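Skedemon progress report, October
To: Hustum program office
From: Illia Nechyporuk, Vostska

Spending is on plan and hiring is not. The second technician accepted our offer, then accepted a better one, so the bench work is still being done by people whose job titles say otherwise. The detailed budget sheet is attached separately. Most of this report covers the open day, as your office asked.

We had 218 visitors, against the 700 on the banner that Echevarría printed for us in a burst of optimism. The doors opened at 10 a.m. and the first school group was inside by 10:04, which was before the projector. We ran the two-handed kitchen task in simulation on the big screen, with visitors taking turns to pick the next item and the operator trying to look unhurried.

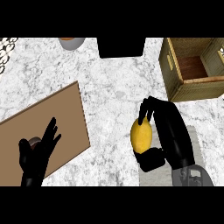
The lemon was the popular choice all day. Children wanted to see it squeezed, and adults wanted to know whether the fingers could feel anything. In the current build the answer is a contact estimate and a good deal of hope, and I said so in slightly better words. One gentleman asked why both hands weren't busy at the same time. That is milestone 2, and I have since stopped calling it "nearly there" in public.

Over the afternoon we logged 19 resets. Most were drops, and a few were the operator pressing the wrong key while answering questions about job losses. The grasp planner itself did not crash, though the ticketing tablet did, and for a while we were admitting people on trust.

Two things came out of the day that affect the work plan. First, visitors could not tell when the system was planning and when it had stopped, so we are adding a status line to the display. It is a small job and should have been done in spring. Second, Echevarría would like the demo at their own site in the new year. I have said yes in principle, pending a machine that can run the renderer and be carried up a flight of stairs by fewer than four people.

Still open with your office: the revised date for milestone 2, and whether the banner counts as equipment or publicity. Our accountant favors publicity. Please let me know before the next claim goes in.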